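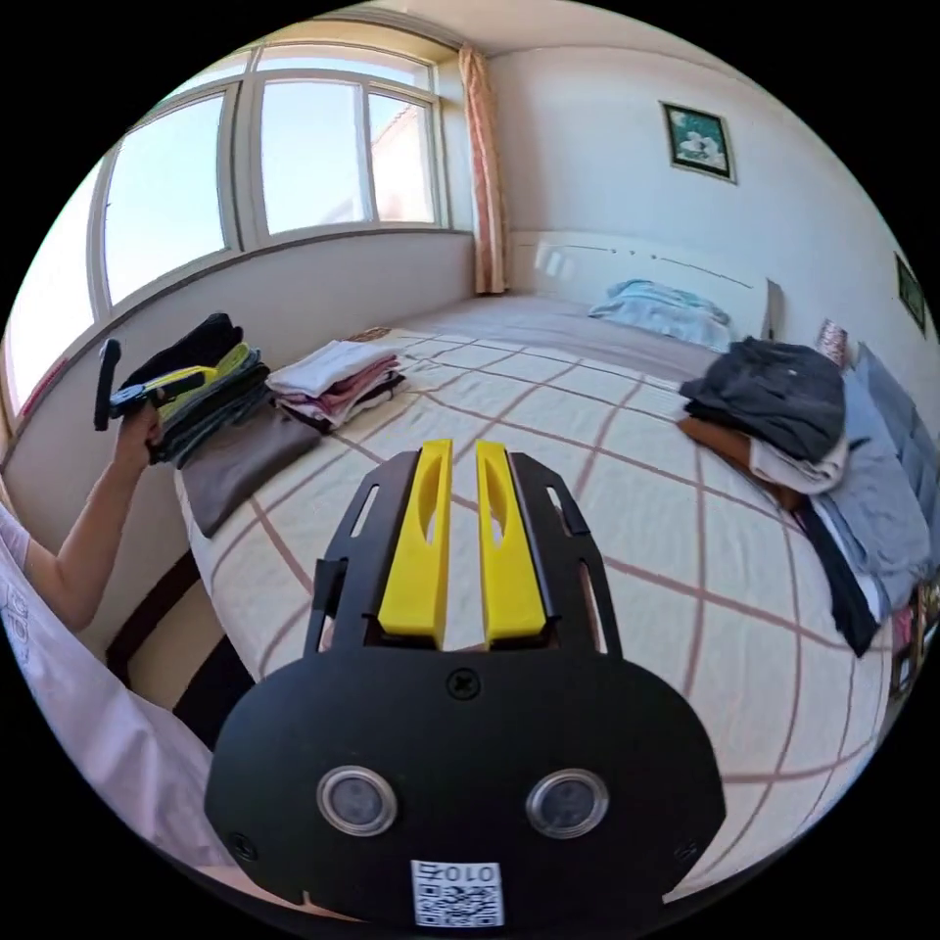 Clothes sorted on the bed, two folded stacks on the left and the mixed heap on the right.

Tall folded stack leans and slides when moved to a drawer

Posted in: Laundry & Storage > Folding

Serena Lo Presti
Oct 3, 2022
I fold on the bed because it is the only flat surface large enough. The tall stack by the window is the problem. It holds up while I build it, but when I carry it to the dresser the middle layers slide out and I refold half of it. The stack sits close to the mattress edge, on top of another folded garment. Drawer depth is 17 cm. Is this a folding error or a stacking error? The smaller stack gives no trouble.

Urquhart
Both, probably. A mattress compresses more near its edge, so a tall stack there tilts outward. Move it toward the center of the bed and take out the garment underneath, particularly if it drapes over the side. It gives the stack a sloped base.

For the folding, pick one finished width and keep to it. Mine is the drawer width divided by 4, less 2 cm for clearance. Alternate the folded edge left and right with each item, otherwise the thick side builds up and the stack leans. Heavy knits at the bottom, slick fabrics in a separate stack. Carry with one hand flat underneath and the other on top.

With a drawer that shallow I would file the items upright. Fold once more into thirds and stand them on edge. I changed over in April and have not refolded a drawer since.

Skornden
Make smaller stacks. Two trips.

Drarnholm
Agree with Urquhart on alternating the edges. I would also clear the heap first, hang whatever needs a hanger, and then use that side of the bed for a third stack.

Tags: folding, drawers, bedroom, stacking

We use cookies to remember your login and display settings. Accept | Manage preferences

Contact | Community rules | © 2022 Urix Home Help | Back to top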